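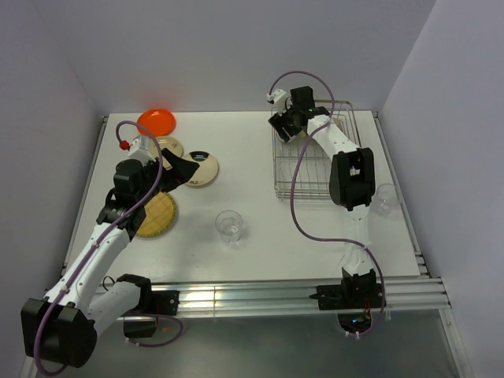
Sobre nosotros

Trisholm desarrolla software para robots manipuladores. No fabricamos brazos ni pinzas: escribimos los programas de percepción, planificación y control con los que esos brazos trabajan, y las herramientas que usan los equipos que los ponen en marcha.

La empresa nació dentro de un taller de integración industrial y se separó de él cuando quedó claro que el software daba trabajo suficiente para un equipo propio. Hoy somos 40 personas, la mayoría de perfil técnico. Desarrollo y pruebas comparten edificio, y quien escribe un módulo suele ser quien lo prueba en la mesa.

Qué hacemos

Nuestro producto principal es Genon, un planificador de movimiento para celdas con dos brazos. Calcula las trayectorias de ambos a la vez y tiene en cuenta el espacio que ocupa cada uno, incluidos los codos y los cables, que en una celda pequeña estorban más que las pinzas. Si un brazo se retrasa, el otro recibe un plan nuevo sin detener la tarea completa.

Sfeir es el módulo de percepción. Localiza objetos sobre una superficie y propone puntos de agarre. Le dedicamos mucho tiempo a la vajilla: platos de distintos materiales, piezas parcialmente tapadas por el propio robot y vasos de vidrio transparente sobre fondo blanco, que siguen siendo el caso más difícil. Cuando el módulo no está seguro de lo que ve, lo indica, y el planificador puede pedir otra vista antes de mover nada.

Pronness reúne las herramientas: registro de ejecuciones, reproducción paso a paso, comparación entre versiones y un editor de tareas. Empezó como un conjunto de scripts internos y algunos clientes lo usan ahora sin el resto de nuestros productos.

Cómo trabajamos

Cada cambio en el control o en la planificación pasa primero por simulación. La batería actual tiene 1,323 casos. Después se prueba en una celda física, con objetos corrientes y colocaciones que varían de una prueba a otra. Un cambio que solo funciona en simulación no se publica.

Guardamos los fallos con el mismo detalle que los aciertos. El archivo interno contiene 2,778 ejecuciones anotadas a mano — un trabajo lento — y lo consultamos antes de tocar cualquier parámetro de agarre.

Publicamos una versión estable cada septiembre y correcciones menores cuando hacen falta. Las interfaces se mantienen compatibles durante dos versiones. La documentación está en español y en inglés.

Con quién trabajamos

Colaboramos con integradores, laboratorios universitarios y fabricantes de equipos para cocinas colectivas. En la actualidad tenemos 10 proyectos abiertos. Los encargos suelen comenzar con una prueba de viabilidad: el cliente nos envía sus piezas, preparamos la tarea y entregamos un informe con los registros completos, también los de los intentos fallidos.

Para consultas técnicas o candidaturas, use el formulario de contacto de esta web.

Página actualizada: 2021-07-15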